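Stotthorpe bench notebook, PC assembly cell
October, started 9:40 am

Spent the morning turning our handling habits into written rules before the Cevthorpe people copy the cell. Right now half of it lives in people's heads and the other half on a sticky note. Draft numbering below, change it if you hate it.

Rule 1. Every part has one home in the fixture and goes back there if a step is aborted. No parking things on the bare slats. The arm has no idea a part has moved, and neither does whoever takes over after lunch.

Rule 2. Grip the blue printed pieces by the housing, never by the thin end. If the fingers aren't square on the housing, open up and go again. Don't correct by pushing.
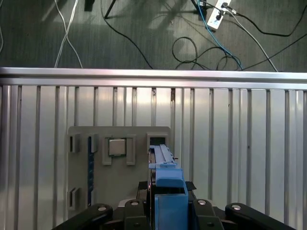 Blue part held by its housing, upper end at the socket frame on the board.

Speed near the fixture is still not agreed. I wrote 400 mm/s for open moves and left the approach value blank. The Olszewski cell sheet uses one number for everything and I don't want to copy that. Needs a proper look with the heavier gripper load.

Rule 3. CPU stays in its pocket until the socket is open and someone has looked at the contacts with a flashlight. Load plate fully up. A half-raised plate counts as closed.

Rule 4. Cables get checked before any downward move into the case. The SATA and power leads creep back toward the middle of the board. Tape is OK for trials but write it in the log.

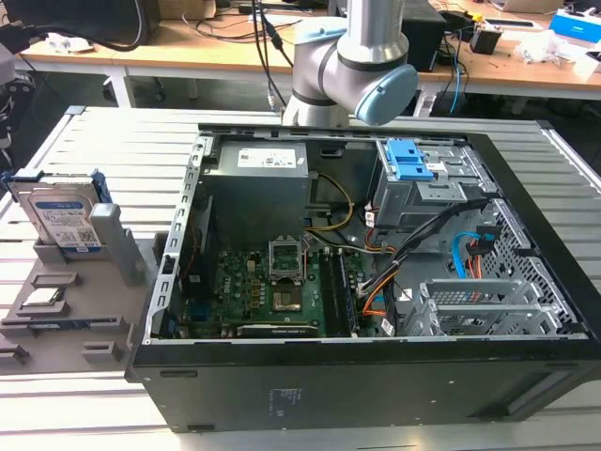 Case open, socket plate up, memory slots empty. Drive and CPU in the fixture.

Rule 5. Hands out of the case whenever the arm is enabled, including in slow mode. Reaching in to nudge a cable means stop, nudge, step back, restart. I'm as guilty as anyone. Wovley asks for 2 people present on first runs of a new program and I've put the same in ours.

Rule 6. Drives travel in the carrier only. Log the carrier number with the run. Run 353 has no carrier number and now we can't compare it with anything. 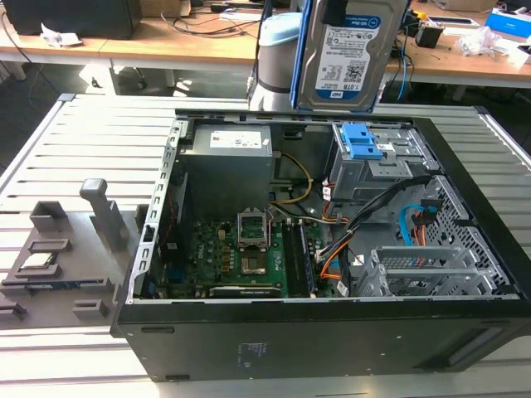 Does a dropped drive have to be scrapped?
Treat it as scrap for builds, mark it with red tape and keep it for grip practice only.

Still open: approach speed, where the grounding strap clips on, and whether rule 4 should cover the power bundle separately. Printed copy goes on the cell door once the speed is filled in.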